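Water Use in Shared Laundry Rooms: A Comparison of Billing Methods in Two Apartment Buildings

Final project report
Ifigeneia Vasilakis and Stelios Pappas

1. Purpose

The project compared two ways of charging tenants for shared laundry: a flat monthly fee and a charge per load. The question was whether the method of payment is linked to how full the machines are when they are started. A half-empty washer uses nearly the same water as a full one on the older machines found in both buildings, so the size of the average load matters more to the water bill than the choice of cycle.

2. Sites

Wandora Court charges a flat fee, included in the rent. Duan House charges per load through a prepaid card. Both buildings were put up in the same decade and both have top-loading washers of the same model, with no automatic level sensing. Neither building has washers inside the apartments. Tenants at Duan House can also use a coin laundry on the next block, which we did not survey.

3. Method

We recorded 524 loads in total, 240 at Duan House and the rest at Wandora Court. Tenants who agreed to take part weighed their dry laundry on a floor scale before starting the machine and wrote the weight and the cycle on a log sheet beside the washer. Sheets were collected each evening at 6:30. The scale was checked against a known weight every time the sheets were picked up.

Loads with no weight written down were left out before the total above was taken. Loads with a weight but no cycle were kept, as the cycle was used only in Section 5.

Each load was placed in one of three groups by weight: under half of rated capacity, half to three quarters, and over three quarters. Rated capacity was taken from the plate on the machine.

4. Results

At Duan House, most loads fell in the top group. At Wandora Court the middle group was the largest, and small loads were common in the morning. The difference between buildings held when bedding, which tends to be heavy and is washed alone, was removed from both sets.

Repeat loads by the same tenant within one evening were more frequent at Wandora Court. Several of these were pairs of light and dark clothing that would have fit in one machine together. At Duan House the same tenants seem to have sorted less, or to have saved clothing until each color made a full load. The log sheets cannot separate these two cases.

5. Cycle choice

The heavy cycle was chosen more often at Duan House. This may follow from the larger loads. It may also follow from the price, which is the same for every cycle, so that a tenant paying by the load gives up nothing by choosing the longest one. A second rinse was rare in both buildings.

6. Limits

Taking part was voluntary, and tenants who weigh their laundry may load a machine more carefully than those who do not. Household size was not recorded. Wandora Court has more one-person apartments, and this alone could produce smaller loads — a survey of household size should come first in any repeat of the work. Water was not metered at the machine, so all statements on water use rest on the maker's figures for a full tub.

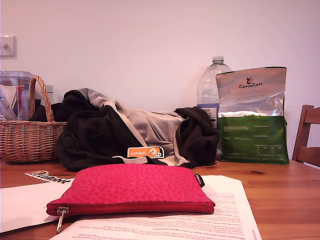
Trerkix, March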